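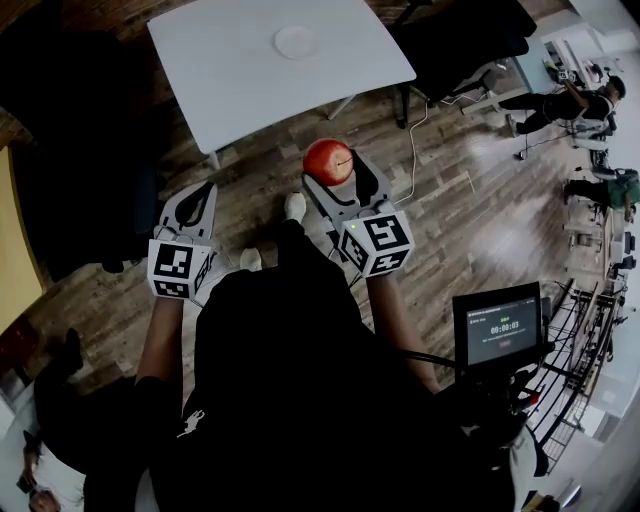
The orchard at Rendudstead is open again

If you walked past the top gate in the autumn you will have seen the hedge down, the path closed and a great deal of mud. Well, the path is back, the gate swings properly for the first time in years, and there are new trees in the ground! We had our first proper work morning in March and I came home filthy and completely delighted.

For anyone new to the village, the orchard is the long strip behind the old school, running down to the stream. It was planted as a market orchard and then more or less left alone. By the time the parish took it on, the brambles had reached the lower branches and most of us only knew it as the place where the blackberries were good. Underneath all that were apple trees, old ones, leaning in every direction and still fruiting.

Kacper Walczak has been leading the pruning, and if you have never watched someone prune a neglected apple tree, do come along. He spends ages walking round it before he picks up a saw. Dead wood goes first, then anything crossing or rubbing, and then he stops, even when the tree still looks like a bird's nest. Take too much in one winter and it throws up a forest of thin upright shoots the next summer, and you have made yourself a worse job than you started with. So the big trees by the stream will be done over several winters. They look a bit lopsided for now. Please be kind about them.

The new planting is at the top end, where the ground drains better. We put in 9 young trees, a mix of cookers and eaters, all on a rootstock that should keep them to a height you can pick from a short ladder. They are staked low so the stems can move in the wind and thicken up, and each one has a guard against rabbits, who had already found the first two before we had finished our tea. There is a thick mulch round every tree but kept clear of the trunk. If you are passing and see that the mulch has been kicked up against the bark (dogs love it), a quick scrape back with your boot is a real help.

Now, the names. Several of the old trees have no labels and we have been having a wonderful time trying to work out what they are. Davoud Hosseinzadeh has been keeping a notebook since last autumn with the picking date, the taste, how long each apple kept in his shed and what happened when it was cooked. The tree nearest the gate goes to a lovely pale fluff in the pan, so it is almost certainly grown for the kitchen. The one with the split trunk is hard and sour in October and then, after a few weeks wrapped in newspaper, turns into one of the best apples I have eaten. Neither of us has found a match in the books. If your family picked here years ago and you remember what anything was called, even a nickname, please tell us. Old photographs would be marvellous too.

On keeping apples, as I have been asked so many times: pick them dry, with the stalk on, and handle them as if they were eggs. Any with a bruise or a hole should be eaten first. The rest want somewhere cool, dark and a little bit damp, not touching each other if you have the space, and well away from onions and potatoes. Look through them every week and take out anything going soft. Early apples won't keep whatever you do, so make crumble and enjoy it.

We are also starting a small grafting session, which I am ridiculously excited about. We will be taking cuttings from the two mystery trees and joining them to young rootstocks, so that if either of the old ones comes down in a gale we haven't lost it for good. You don't need any experience. Bring a sharp knife if you have one you trust, and expect to get through a few plasters. There is room for 6 people at the bench, and we will run it again if more of you want to come.

Money, briefly. The plant sale and the supper raised £2,030 between them, which has paid for the trees, stakes, guards and the repair to the gate, with enough left for a decent pair of long-handled loppers. Thank you to everyone who baked, carried chairs or bought far more seedlings than they had windowsills for.

The next work morning starts at 9 at the top gate. Wear boots, bring gloves, and come for as long or as short a time as you like. Children are very welcome, and the blossom on the stream side should be just about showing.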